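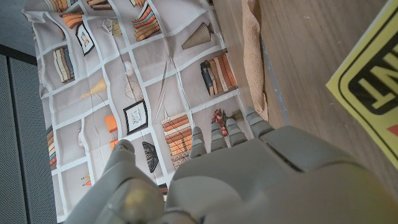
Main street shopfront and footpath walk-through, Skiststead town centre
Checked by Endang Wattimena, August. Comments follow each item. Items marked OPEN go to the property owner in writing.

1. Awnings and signs
Fixings sighted from the footpath at every tenancy on the north side -- OK.
Hanging sign at the Teoh building: one bracket has surface rust and the chain is worn at the top link. OPEN. Sign to come down until the chain is replaced.

2. Footpath and kerb
Two pavers lifted outside the old bank, trip edge on both. Marked with paint. Works order 2969 lodged with council.
Kerb ramp at the corner has been patched and the patch is holding.
A-frame signs: 7 were out at 9 am and all left enough room for a pram or wheelchair. No action.

3. Entries and exits
Rear door at the Weditach shop opens outward but was blocked by flattened cartons. Cartons moved while I was there. Recheck next walk.
Arcade exit light not working. OPEN. Same comment as last time.
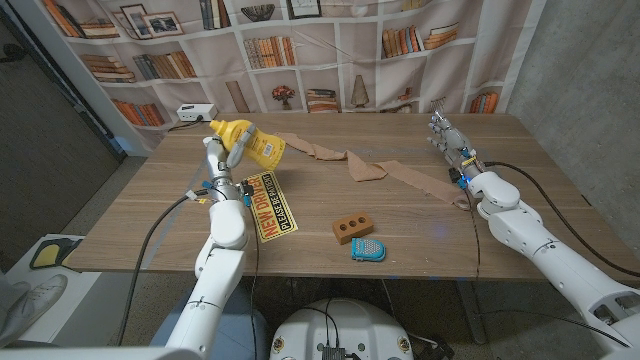 4. Fire equipment
Extinguisher tags current in the arcade and the public toilets.
Extinguisher at the Griltument tenancy is sitting on the floor behind the counter. Needs a wall bracket and a location sign. Tenant has agreed to fit both.

5. Vacant shops
Both vacant shops locked, glass intact, power off at the board. Mail building up at number 40, so the agent has been asked to clear it.
Window displays in vacant shops may stay up provided nothing is leaning on the glass and no extension leads are run under the door. Endang Tambunan holds the keys and the sign-out sheet. 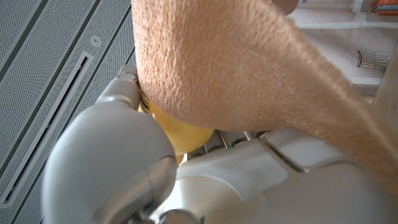
Keys must be back by 5 pm on the day they are taken, including keys borrowed to change a display.

6. Lighting and planters
Lights under the awnings not checked, as this was a daytime walk. Needs an evening visit.
Planter outside the bakery is cracked at the base but stable. Leave in place and look at it again in the next round.

Open items from this walk: sign chain, arcade exit light. Owners have been sent the comments for their own building only.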